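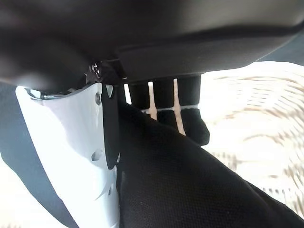 Does the bottom sag once you fill it up, one customer wrote in to ask last month, and would I still buy it if I only had room for a single basket in the house? Two good questions, and I'll get to both!

The Fallberg Basket
Item no. 238
Color: cream
In stock, ships from Clisholm

I've been selling baskets long enough to be picky about them, and the Fallberg is the one I keep taking home. It's a rectangle, so it sits flat against a wall or slides onto a shelf without wasting the corners (I do love a round basket, but it never fits anywhere in my house). The weave is wicker, in a pale cream that goes with pretty much everything I own, and the rim is thick and rounded with a tight braid all the way along. That rim is my favorite part - you grab it a lot more than you'd think.

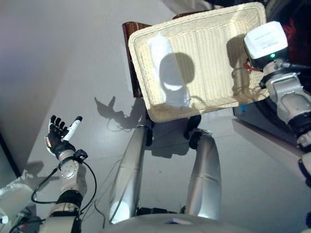

The Fallberg in cream, with a white cloth inside.

Okay, the bottom. It's flat and woven like the rest, and mine has held its shape with everyday stuff in it: dish towels, napkins, a couple of sweaters, the mail when I'm being lazy. I tell people to stay under 10 pounds. If you want to store cans or a stack of cookbooks, get the Galli crate, it's a tougher piece and costs a little less too.

And yes, I'd still buy it if I only had room for one. Mine started out in the bathroom, moved to the kitchen for a while and now lives at the end of the couch, where it collects whatever I don't feel like putting away.

A few things people ask me:

Is there a lid? No, it's open on top. The Grakia has a lid if you need one, but it's a good bit smaller.

Should I line it? Up to you. I drop a folded cotton cloth in the bottom for anything knitted, so the strands don't catch on it. For towels I don't bother.

How do I clean it? Soft brush for the crumbs, then a barely damp cloth, then let it dry somewhere airy. Please don't soak it or put it in the shower (somebody did, and it took days to dry out). Keep it away from the radiator too.

Will mine be the same color as yours? Close. The cream varies a bit from one to the next, and I can't match a particular shade on request. If you're buying a pair, leave a note with your order and I'll pick two that look good together.

We had 300 of these come in last May and they went faster than I'd planned for, so I ordered more the second time around. Returns are fine as long as the basket hasn't been used. Keep the paper wrap until you're sure - it makes sending it back a whole lot easier.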